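Let the Student Teams Work on Old Computers

Every January the same argument comes up at our school about what the robotics students should spend the rest of the year on. One side wants a competition with a printed field, foam blocks and a scoreboard. I used to be on that side. After three years of helping with the Sorensen project I have changed my mind, and I think other programs should consider doing the same.

The Sorensen project is simple to explain. Students program robot arms to work inside an ordinary desktop computer. There are parts to take out, parts to put in and cables that have to be moved out of the way. The students design and print their own holders for the small parts. There is no audience and no trophy. The budget last year was 3000 dollars on top of equipment the school already had, and most of that went to printing material and replacement boards.
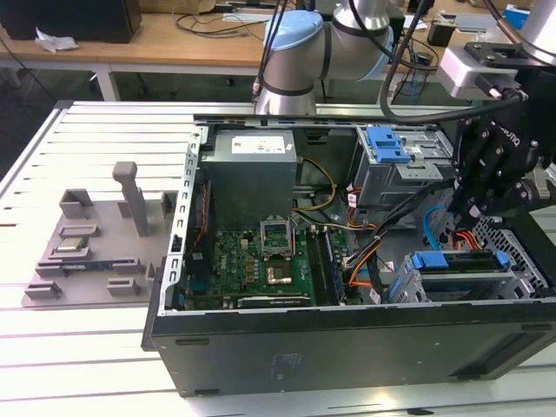
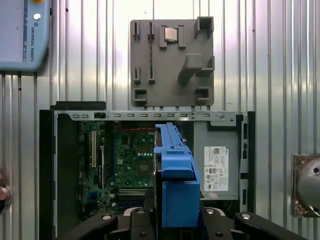
The usual complaint is that this kind of work is too slow for teenagers. Gwendolyn Calloway, who coached our competition team for nine years, told me she would lose half the group by spring. It is a fair worry. We did lose a few. But a competition loses students too, mostly the ones who never get to drive, and we don't talk about them much.

What I like about a computer case is that it was not made for the robot. Competition pieces are light, brightly colored and easy to grip. A case has edges, narrow gaps and wires that never lie the same way twice. A program that handles one cable may fail on the next one. Students have to figure out why, and they have to write it down so that the next group can use it. Yolanda Pruitt's section kept a log called Plarwood, named after nothing as far as I know, and it is better than most of the manuals I was handed in my first job.

There are real costs. Two arms sharing one case means somebody has to plan who moves first, and planning is the part students like least. A class of 20 can't all stand at one table, so there is a lot of waiting unless the teacher has other work ready. I have not solved that one. We tried rotating groups and it helped a little - the printing group was always behind anyway.

I would not cancel the competitions. Some students need a date on the calendar and a crowd. But if a school can only afford one program, I would pick the slow one, and I would put the logs in front of parents at the end of the year in place of a trophy case.

Contact: Ilar Schools Review, Opinion Desk | Copyright 2026 | Back to top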